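How to Stop a Floor From Squeaking (Without Taking Up the Floor)

Filed under: Floors, Patience

Our hallway used to announce people. You could lie in bed and know who was up, which way they were headed and whether they had changed their mind outside the bathroom. This was useful when the kids were teenagers. They have since moved out, and for a few years the floor reported only on me and my trips to the refrigerator, so I fixed it.

What follows works for plank floors over a wood subfloor, which is what most houses my age have. If you live on a concrete slab and your floor squeaks, you probably have a floating floor with a low spot under it, and you want a different page.

What you need

Powdered graphite or plain talcum powder
A soft brush and an old dish towel
Painter's tape and a pencil
A drill and a small bit
Trim screws or a breakaway screw kit
Wood filler in a color near your floor
Thin wood shims and carpenter's glue, if you can get underneath
A second person who is willing to walk when told

Step 1: Find the squeak

It isn't where you think it is. Sound travels along a board, and the complaint you hear by the door may be coming from a nail two feet away. Have your second person walk slowly while you kneel with an ear near the floor, trying to keep your dignity. Mark each noisy spot with a piece of tape. Write on the tape what kind of noise it is. A chirp is usually two boards rubbing along their edges. A groan or a deep creak is more often the subfloor riding up and down on a nail.

Do this at night, when the house is quiet. I did mine at 10 p.m. in December with the furnace off, and found twice as many as I'd been hoping for. Dry winter air shrinks the wood and brings them all out to sing.

Step 2: Try powder first

Powder is cheap and sometimes it's all you need. Sprinkle a little talc or graphite over the seam, work it in with the brush, lay the dish towel on top and walk back and forth until you feel foolish. Wipe up what's left. Graphite lasts longer but it's dark gray and it gets on socks, so keep it off pale floors. Talc is slippery. Wipe it up properly, especially near stairs.

If the squeak is gone, stop there. If it comes back in a month, you can powder it again every month for the rest of your life, as my father did, or go on to Step 3.

Step 3: Go underneath, if there is an underneath

With a basement or crawl space you have it easy. Send your walker upstairs and watch the subfloor from below with a flashlight. Where you see it dip against a joist, put a little glue on a shim and slide it into the gap until it's snug. Snug, please. If you hammer it in, you'll lift the board and make a brand new squeak next door to the old one. I have made three this way.

Let the glue dry overnight before anyone walks there. Put a chair over the spot upstairs or somebody will.

Step 4: Screw it down from above

This is the step people dread, and fair enough, it involves drilling into the nice side. Find the joist first. A stud finder may or may not read through the floor. My neighbor Aisyah Ismail uses a strong magnet on a string and looks for the line of nails, and hers has been right more often than my stud finder, which cost more.

Drill a small pilot hole at the tape mark, straight down into the joist. Drive the screw until the board stops moving, then quit. With a breakaway kit the head snaps off below the surface, with a noise that will make you think you've ruined everything. You haven't. With trim screws, sink the head a hair below the wood yourself.

Press filler into the hole, scrape it flat and let it dry. Pick a filler one shade darker than you think you need. A dark dot on a wood floor looks like grain, and a light dot looks like a light dot.
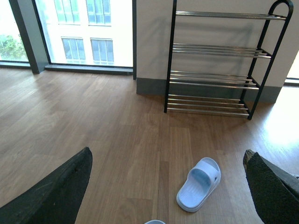 Before you put the rug back, walk the whole room again, in shoes and then in socks. Weight lands differently in each, and I've had boards that kept quiet under boots and squealed under bare heels the next morning. Re-tape anything that still talks and give it another round.

Things I would skip

Squirting oil or spray lubricant in the seams. It stains, it draws dirt, and it makes refinishing miserable later.
Long nails driven straight in. They hold until they don't, and then you have the same squeak with a bigger nail in it.
Fixing everything in one weekend. Your knees will want a say.

How long it took me

The hallway was one evening of taping and two of fixing. The bedroom took longer because there was a bed in it. I left one squeak at the top of the stairs on purpose. The cat doesn't set it off, but everyone else does, and I like to know.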